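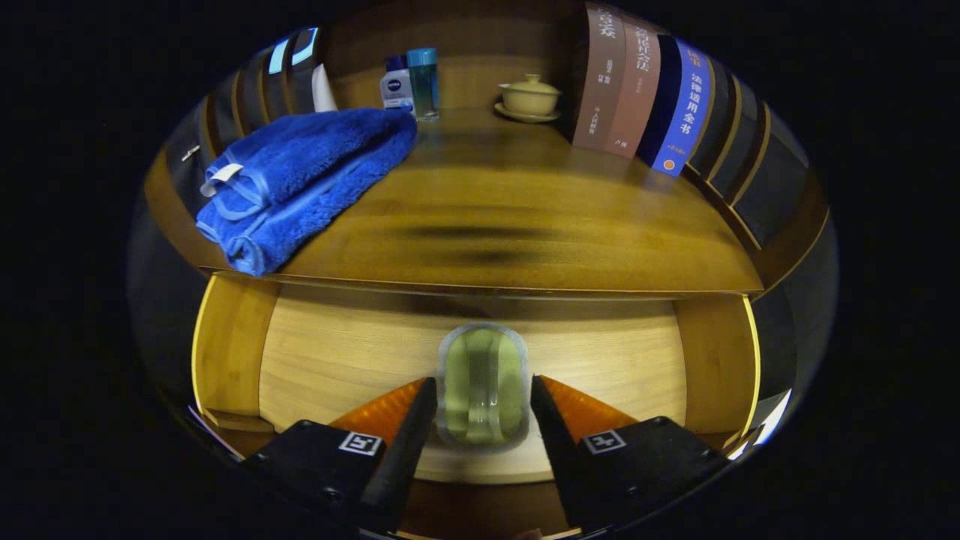 ## Company wants to automate room resets. What happens to the people who do them now?

I run the housekeeping side at a serviced-apartment place in Tretomville. Long stays mostly, so a lot of the work is tidying around people's belongings: fold the towel, line up the books, toiletries to the back, cup and saucer where the guest can find them. Management has been talking to a vendor called Stiltano about having part of that done by machine within two years. My crew is already involved, because for a few weeks they've been doing shelves with the hand-held gripper instead of their hands, so that there is something for the software to learn from. The target is 4000 recorded tidy-ups.

The pitch is that it "frees staff for guest contact." I've heard that sentence before, about the laundry contract, and we lost two positions. Has anyone been through this? What changed for your people, and what should I be asking for now while I still have some pull?

posted by **Tzu-hsuan Chou**, 5 March 2022

---

**Mirjam Zaugg**

We went through the recording stage at Srithong, so I can tell you about that part. I can't tell you about the robots, as none have shown up.

It slowed everyone down and the room quota stayed the same for the first month. That was the biggest problem by far. Someone using two stiff fingers to pick up a glass or a lidded tea cup will not keep pace with someone using ten, and our supervisor's spreadsheet had no column for that. Get recording hours taken out of the quota, in writing, before you do another shelf.

Second, pay. Your people are teaching a skill, and if it ever works the skill is worth money to somebody. We asked for a trainer rate and got a one-time 300 per person, which I thought was cheap. Ask for hourly.

Third, wrists. Squeezing that handle all shift is a different strain from wiping and lifting. Two of ours had to stop. We ended up at 40 minutes on, then regular work.

As for jobs, we stopped at 1300 recordings and the vendor said the results were "encouraging." I asked to see a machine put away one stack of towels in a real room with a guest's stuff in it – I'm still waiting. Meanwhile, two people left and were not replaced because "automation is coming." So the cuts came before the robot did. Watch for that. Ask for a freeze on unfilled positions until the thing passes a test you help write.

---

**trellow_fan_1037**

I think people worry too much about this. We have Trellow carts at my warehouse and they're fine, you get used to them. Nobody got fired that I know of. Just be positive with management and they will look after you

---

**Mirjam Zaugg**

A cart follows a route on a flat floor. Going through somebody's books and face cream on a shelf is a different job, and guests may have views on it too. Tzu-hsuan, ask who agreed to the recording in occupied rooms. Ours had a form, but it was buried on page six of the check-in papers and the front desk couldn't explain it – the crew got the complaints.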